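Ketum Adds Cat Line at Brurnov Plant
2018-10-31

Ketum, the maker of Steiner dry and canned dog foods, has announced that it will begin producing food for cats at its Brurnov plant in January. The first shipments will go to independent pet stores, with online orders to follow.

The new line will consist of six canned recipes, three of them made without grain. All will be sold under the Steiner name and packed in the same size of can as the company's dog food. 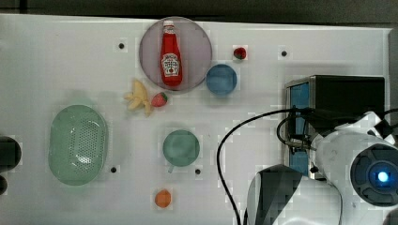 Production will take place in the Rarkside building, which was previously used for storage. The company has fitted it with a separate filling line - dog and cat recipes will not share equipment - and expects to fill 2661 cases a week once both shifts are in place.

Prices for the existing dog foods will remain unchanged. Stores that wish to carry the cat line may request an order form from the Ketum sales office.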